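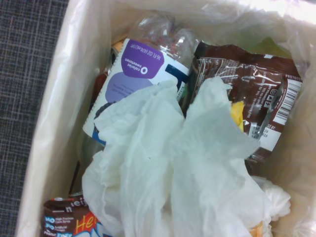
Wrestling > Regional titles > Tag team > Osei Cup

Osei Cup

The Osei Cup is a professional wrestling tag team championship created and promoted by Nindurum Wrestling. It is contested under two-on-two rules and is the promotion's only title for teams. The championship takes its name from the Osei sporting goods firm, which paid for the original trophy and for the first set of belts. The firm ended its support after the third season, but the name was kept.

As with other professional wrestling championships, the outcome of each match is scripted, and title changes are decided by the promotion's booking staff.

History

Nindurum Wrestling ran its early shows without a tag team title. Teams appeared on most cards, usually in the second or third match, and the results had no bearing on later bookings. The Osei Cup was announced in March as a single-elimination tournament, to be held over one evening at Fosten Hall. The winning team was to hold a trophy for one year and then return it.

The one-year format was dropped before the second tournament. The promotion had begun running shows in Mulow as well as Fosten, and wanted a title that could be defended in both towns. Two belts were made, and the reigning trophy holders were recognized as the first champions. Their time with the trophy is counted as part of their reign in the official title history. Some published lists start the reign on the night the belts were presented, and so give a shorter total.

The highest attendance for a show with an Osei Cup match as its main event is 2895, at the Mulow Ice Arena. The promotion's other title was not defended on that card.

Rules

Title matches have a time limit of 50 minutes. A match that reaches the limit is a draw, and the champions keep the belts. The following rules also apply:

- The title may change hands by pinfall or submission only. It does not change on a countout or a disqualification.
- A partner must hold the tag rope for a tag to be legal.
- After a tag, both partners may remain in the ring for a count of five.
- A team must defend the title at least once in each calendar quarter.
- If one champion is injured, the remaining champion may name a substitute for one defense. A second missed defense leads to the title being vacated.

The substitute rule has been used twice. In the first case the champions kept the title and the injured member returned for the next defense. In the second, the substitute was pinned, and the title history lists the injured wrestler as the one who lost the belt. The substitute is recorded in a footnote and isn't credited with a reign.

Belt design

The belts have a center plate and two side plates on a black leather strap. The center plate shows the original trophy between two ring posts. The side plates were blank at first and were engraved with the names of Fosten and Mulow after the title began to be defended in both towns. The straps have been replaced once, with the plates moved over unchanged. The trophy is kept at the promotion's office and is brought to ringside for the anniversary show each fall.

Reigns

The longest reign lasted 561 days and was the second in the title's history. It ended at Fosten Hall in a two-out-of-three-falls match, the only time the title has been contested under that stipulation. The shortest reign ended on the night it began, when the new champions accepted a second challenge after the intermission and lost. The title has been vacated once, when a championship team split up between quarters, and was filled again by a four-team tournament.

See also

List of Nindurum Wrestling events
Tag team wrestling
Fosten Hall

Comments 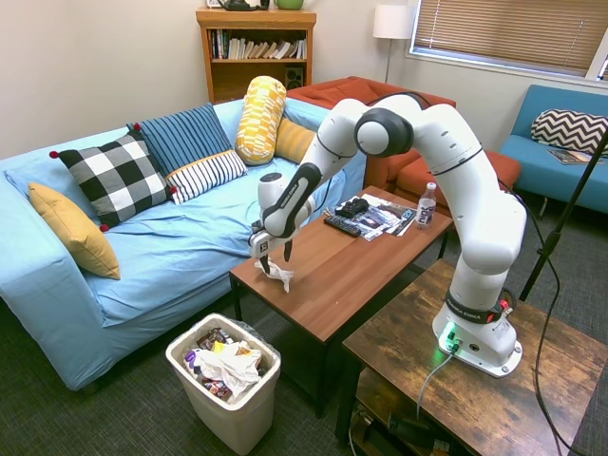

The 561 figure includes the period when the title was held up after the double pin in Mulow. The promotion counts it but the old program notes didn't. The article should mention both.

Guest
Held up isn't the same as vacated. They kept the belts the whole time, so I would leave the number alone.

Guest
Does anyone have the card for the first tournament? I was there but only remember the final and one of the semifinals. I think there was a bye.

Guest
There was a bye. One team missed the show and the bracket was redone that afternoon. The printed program has the wrong first round.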